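Sunday, late

Spent most of the day with the wheat pennies and my back knows it! I told myself I'd only do the one bag, the one from the Grolell estate sale, and then of course I tipped the second one out too. 293 coins all together, which is fewer than the label promised (it said 300, I should write to them, I won't). Most are common dates from the forties and fifties, brown and tired, but I pulled 31 that I want for the album and I'm pretty happy with that.

The one I keep going back to is a 1924-D. The date is weak and the mint mark is a little mushy, but I'm calling it a D. I had it under the loupe until my eye watered. The album still has that awful gap in the San Francisco row and nothing today helped there, so I'm back to watching the Pritness auctions and getting outbid at the last second.
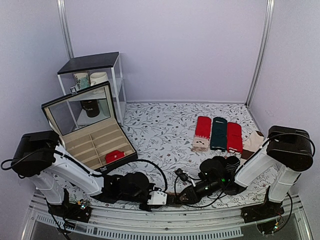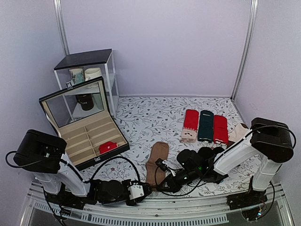

Carys Griffiths thinks I should quit looking at the D so hard and send it off to be graded, and she wrote back that with a worn coin like mine the fee would eat up whatever it's worth, but at least I'd sleep. Ha! She may be right about the sleep. I'd rather spend the money on flips and a new album page, the old one has a slot that won't hold anything.

Still have to put the leftovers into rolls. Tomorrow, after work, if I can find the paper tubes. I think they're under the bed with the foreign stuff.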